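2025-02-11 -- Flodarik adhesive, moisture uptake of dried film 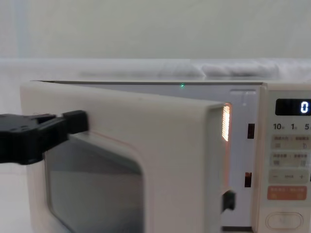

White microwave oven, door partly open.

Repeat of the September series with the new Baudry batch. Aim is to find out why the film gains weight on the shelf after oven drying, and whether the Evow additive makes it worse.

Prep: 20 coupons cut from the same glass sheet, edges taped, one coat with the 89 micron bar. Left flat overnight under the hood. Coupons 1 to 10 plain, 11 to 20 with Evow at the usual loading. Coupon 7 has a pinhole near one corner, kept in but marked.

Drying: convection oven to constant weight, then desiccator. Two readings each on the small balance. The zero wandered this morning until the draught shield was reseated, so the first three readings were thrown out and taken again.

Humidity cabinet next. Salt solution topped up first -- the level had dropped below the tray line. Coupons go on the wire rack, film side up, not touching.

Plain film settles quickly, then stays flat. Evow film keeps climbing and had not levelled off by the last reading. Same shape as the September curves, a little steeper. Coupon 7 sits with the others, so the pinhole can be ignored.

Benoît Royer thinks the gain is salt carried over from the Florard thickener and has nothing to do with Evow. Possible. Both sets contain Florard, though, and only one of them climbs. A film without thickener would settle it, but it will be too thin to draw down with this bar. Try two passes with the wider one.

Raw weights are in book 11, summary sheet filed under 3024.

To do: film without Florard, two passes. Ask Baudry for the solids figure on this batch. New desiccant, the present lot is nearly spent. Balance is due its yearly check.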